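Skullach cell

The Skullach cell is a simulated robot workstation used for rehearsing tabletop pick-and-place tasks. It was built at Grostero by Wycliffe Barasa and Barnabás Kocsis and is maintained by a small group under Tarcísio Peixoto. The cell has one arm, one table and a changing stock of object models.

Setup

The arm is loaded first, with its base fixed beside the table, and the table height is then set against the base. Objects are dropped from a low height and left to settle for 601 steps before the arm is released.

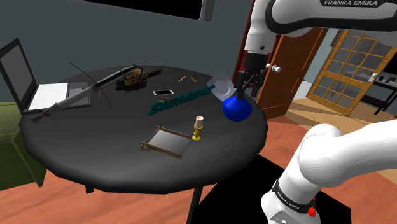 Layouts in Skullach are stored as plain text files, one line per object, giving position, rotation and mass. A layout is meant to be crowded. In one of them a Franka Emika arm works over a round black table that holds a laptop, a smartphone, a candle holder and a deep blue vase, with the fingers at the top of the vase. Thin or curved models need the most attention, and their collision shapes are checked by hand after every change.

Wrist camera

The wrist view is realigned whenever the gripper model is replaced. The fingers are opened on either side of a narrow object, and the gaps to the two pads are compared.

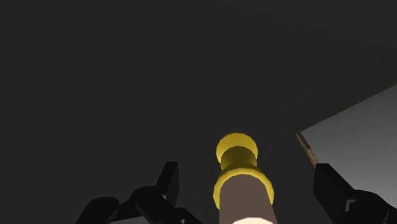
If the gaps differ, the camera mount is turned in small increments and the view is rendered again. Kocsis limited the procedure to 14 attempts, after which the mount file is restored from backup. Settings are saved under a new revision number; revision 1388 is the current one.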